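I've been running games at my dining table for longer than I care to admit, and in that time I've bought more monster books than any sensible person needs, so when the Boltby Bestiary came through the door on a Wednesday I made a pot of tea and gave up on the rest of the afternoon.

It's a lovely fat thing, set in the world of Tremura, and it covers the wild animals and leaves the demons and dragons to other volumes (hooray!). Each creature gets its size, its diet, its temper, where it sleeps and what it sounds like at night. My favorite is the plevine, a marsh hunter with 8 legs and a throat pouch it inflates when it's annoyed. The book tells you it won't cross running water, and my players got a whole evening out of that one sentence. 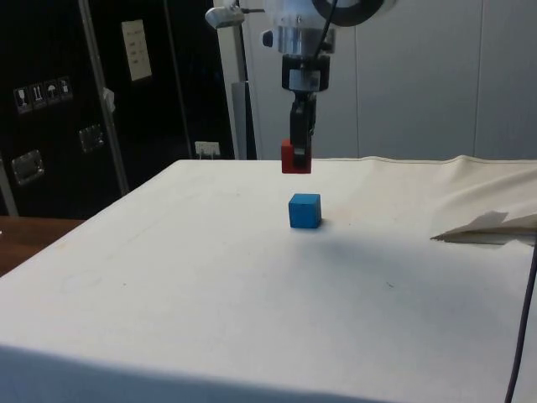
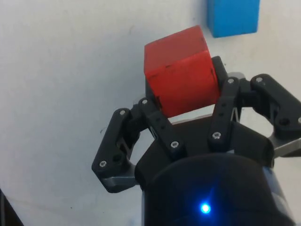
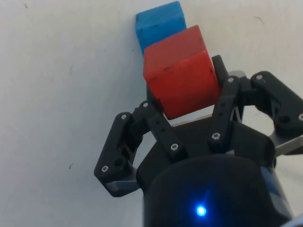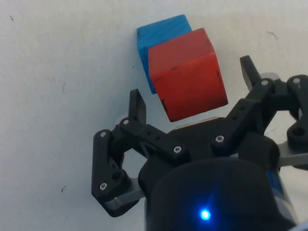

Fengying Ye wrote back after my first impressions went up to say that the plevine is much too tough for new characters, and that her group lost two people to it before they'd even found the marsh village. She'd cut its bite in half and leave everything else alone. I've since tried it her way and I do think it plays better, though my own lot are so cautious that they'd probably have survived either way.

My grumbles are small ones. The index lists animals by their Tremuran names only, so if you can't remember what the locals call a cave bat you'll be flipping pages while everybody waits and eats your crackers. The chapter on sea beasts feels rushed too, with 5 entries and hardly a word on how they breed or what hunts them, and I'd have happily traded the long essay on saddles for a few more.

Still, it has stayed on the table all month, and I'm already planning something unkind with the cliff goats.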